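Lollwood Desk Set - Common Questions
Updated 22 February 2024 by Dineo Shabalala

What goes in the tray?
Whatever you grab daily. Keys, pens, a snack. Keep it flat and shallow, no stacking please. If you can't see the bottom by Friday lunch it's a drawer job.

Can I keep a drink on the table?
Yes, cap on. Small bottles only, and away from the tray - spills run under the rim and you wont notice til it's sticky.
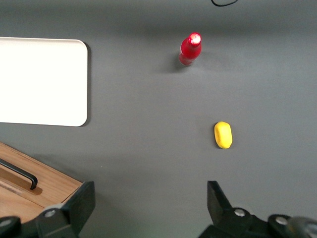 Gray tops show rings less than white ones but wipe anyway. Damp cloth, then a dry one. No sprays.

How much weight can the drawers take?
30 pounds for the pair. Heavy stuff in the bottom one. Afshin Zamani in our shop tested more but dont.

Where should the cabinet go?
Toward the back, with enough room in front to pull both drawers all the way out. Tray in front of it is fine, just slide it over when you need the bottom drawer.

What about boxes?
Cardboard boxes stay off to one side. Empty ones - flatten, recycle. Full ones, unpack the same day if you can.

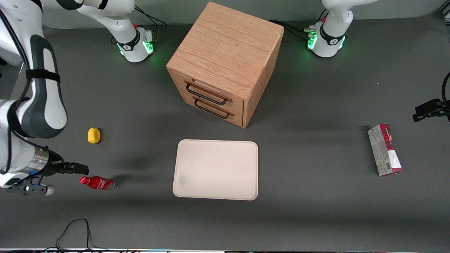

Handles come loose after a while. Screws are on the inside of the drawer front, quarter turn, done. Don't crank them.

Do you sell the tray on its own?
Yes, $20. Cabinet and tray together ship free.

Can I return it?
30 days, in the orignal box. Email first so we can send a label.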